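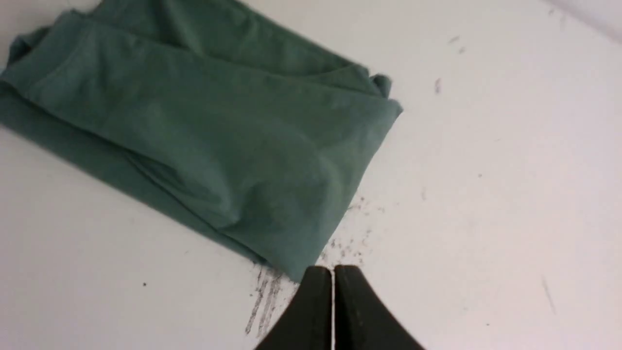
Bronwyn Sheehan on Writing the Second Season of Dededen

When Bronwyn Sheehan turned in the last script for the first season of Dededen, she assumed she was finished with the Laskowska sisters and their failing ferry company.

"I had packed up the office," she says. "Then the renewal call came in July and I had to go find my notebooks again."

The new season has eight episodes, two more than the first. It picks up five weeks after the ferry fire, with Maiara Portela back as Ines, the older sister, who is now running the company alone. Brodie Katene joins the cast as an insurance investigator.

Sheehan says the investigator was the hardest part to write. In early drafts he solved the case by episode three, which left her with nothing for him to do. "We moved the whole thing back. He gets it wrong for a long time, and he has good reasons for getting it wrong."

Fans who wanted more of Ines and her ex-husband will have to wait until the midpoint. Paora Bright, who plays him, was working on another show and could only film for part of the shoot. Sheehan wrote all his scenes into two episodes.

"People will say we sidelined him," she says. "We had him for 12 days. I think those are the best 12 days we shot."

She won't talk about the ending, except to say that the final script went through five versions and that Portela argued for the one they used. "Maiara called me late at night and read me the last page out loud, the way she wanted to do it. I changed four lines the next morning."

Sheehan has an outline for a third season but has not been asked for it yet. For now she is back on a stage play she put aside when the renewal came through. All eight episodes of Dededen are streaming now.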